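A day out at the Wukine open day in Fomthorpe

August 2022

I've been paying for phone insurance for years and I'd never once thought about where a phone goes after you claim on it. You fill in the form, a padded envelope shows up, off it goes, and a while later something comes back. So when Wukine (they're the people who cover my phone and my husband's tablet) emailed customers about an open day at their claims and repair center in Fomthorpe, I signed us both up before I'd even finished my coffee.

Getting there was a bit of an adventure. The center is out past the old rail yard and the GPS kept insisting we turn into a tile warehouse. We drove by the entrance twice! Parking was free though, and they had lemonade and little name stickers waiting at the front desk, so all was forgiven.

We were put into groups of six and ours started in the mail room. I loved this part more than I expected to. Every envelope gets opened on camera, and the phone gets a bar code before anybody does anything else to it. Our guide said 2,719 devices came through in the month before our visit, and apparently the week after the Fourth of July is a mess of pool phones and lake phones. My husband went very quiet at that point, having been a lake phone customer himself.

Next came the claims team, which is really a big open office with headsets and a lot of potted plants. We got to listen to a practice call and try filling in a claim ourselves. I learned that "accidental damage" and "liquid damage" sit in separate sections of my policy with separate deductibles, and I'm a little embarrassed that I had to drive an hour to find that out. If you have a Wukine policy, it's on page 2, in the gray box. Go look. They also told us the most common thing that slows a claim down is people forgetting to turn off the phone lock before they mail it in, so that's my tip for you. 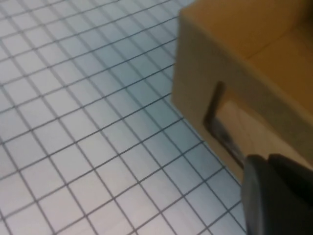
White surface with a thin dark grid, seen at an angle.

After that we had the repair floor, where you have to stay behind a yellow line and they ask you not to lean on anything. Screens are done on one side and batteries on the other. The screens mostly come from a supplier called Tzavaras, and I asked whether those were the same as the ones my phone left the factory with. I got a straight answer, which was no, they're a matched part, and you can ask for an original if you pay the difference. I had no idea that was even an option! I wish it were on the website somewhere.

Someone in our group asked what happens to phones that can't be fixed, and those get boxed up and sent to the sister site in Flallmont to be wiped and stripped for parts. No tours there, sadly, I did ask.

The Q&A at the end was the weak spot. It ran long, the room was stuffy, and one man wanted to go through his entire claim from start to finish with everybody listening. There were also quite a few questions about prices going up, and the replies were pretty vague (mine went up in the spring, and I still couldn't tell you why). The cookies were good.

We left with a tote bag, a screen cloth and a leaflet about adding a second device, which my husband has already filled in for his new phone. If they run it again I'd say go in the morning, wear flat shoes, and bring your policy number, as they'll look up your coverage for you at the desk by the exit. Ours took five minutes and we found out the tablet was still listed under our old address.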